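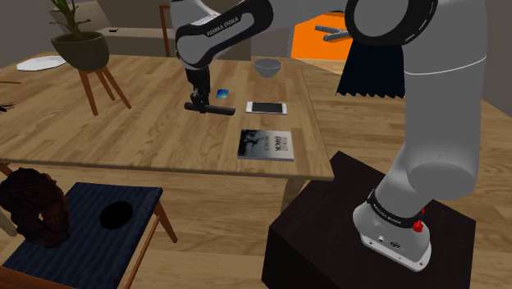
Clinstead lab puts two grippers through the same tabletop test

Fri 25 March

The automation group at Clinstead has spent much of the winter deciding which gripper its arm should carry, and this week it shared the first results, which are closer than most of the team had expected.

The two contenders are the Tevo, a plain parallel design the group has used for years, and the newer Mulligan, which has softer pads and a slightly wider opening. Each was given 800 attempts in simulation at lifting everyday things from a table, a phone and a book and a small bowl among them, with the arm and controller settings left exactly as they were.

The Mulligan came out ahead on bowls and did so quite comfortably. Flat objects were another matter -- the Tevo managed the phone more often, and neither was much good with a closed book lying flat.

"I'd rather hoped for a clear winner, if only so we could stop arguing over lunch," said Maritza Paucar, who leads the work and has a soft spot for the older gripper. "But the book has taught us more than the rest put together."

A further 200 attempts are planned with Clula, the group's own controller, which can slow the fingers over the last 5 millimetres. Trials on a real arm should follow in June.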